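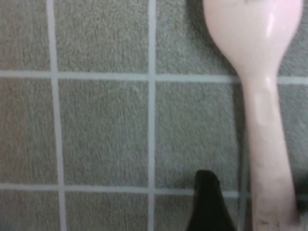
From: Priit Kalniņš
To: Flernuvthorpe kitchen list
Date: January 27, 2020
Subject: Re: [kitchen] plastic cutlery and the checked table cover

Quick one before I run for the train. Answers below, sorry if I miss somebody's question.

> Priit, before we order again, can you tell us what's still in the
> drawers? Last time we bought forks and found a full box behind the
> paper cups. Also somebody asked if the pink spoons are ours or if they
> came from the Guerra lunch. And is the gray check cover staying on the
> table or going back to the hall? I'd like to place the order tonight
> if I can, the Fivden price only holds for so long.

OK. Spoons first. The pale pink ones are ours, bought in May with the bowls. Keep them. They go in the left drawer, handles toward you, not loose in with the knives. I pulled out the cracked ones and binned them. 98 left, which is plenty unless we do soup for the whole street again.

If you wash them by hand go easy with the green scrubber, it takes the shine off. Warm water and a cloth. And please dry them before they go away — the drawer liner was soaked last week and I had to throw it out.

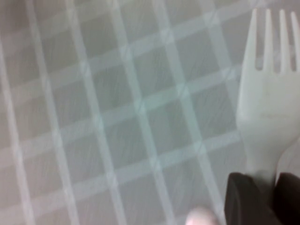
Forks — white ones only from now on, no more mixing. We have 23. Not enough. Please get 2 boxes of the plain white, four prongs, the full-size kind. The little dessert ones snap in anything firmer than cake and we still have a bag of those noone wants. Happy to give them away, say so on the list and I'll leave them by the sink.

Knives we're fine. Didn't get to the serving spoons, will look tomorow.

Table cover: leave it on. The hall has its own and the gray check hides marks better than the plain one did. Shake it outside, then wipe along the pale lines, crumbs seem to collect there. Don't put it in the dryer. Don't fold it either, roll it, the creases took almost a month to drop out last time and cups wobbled on them.

Order: Numia is cheaper than Fivden for forks if you take them without the napkins. Account ends in 3888, put "kitchen" in the note box or it gets billed to the wrong group. I can pick up if they let me park round the back.

Shout if I got a number wrong.

Priit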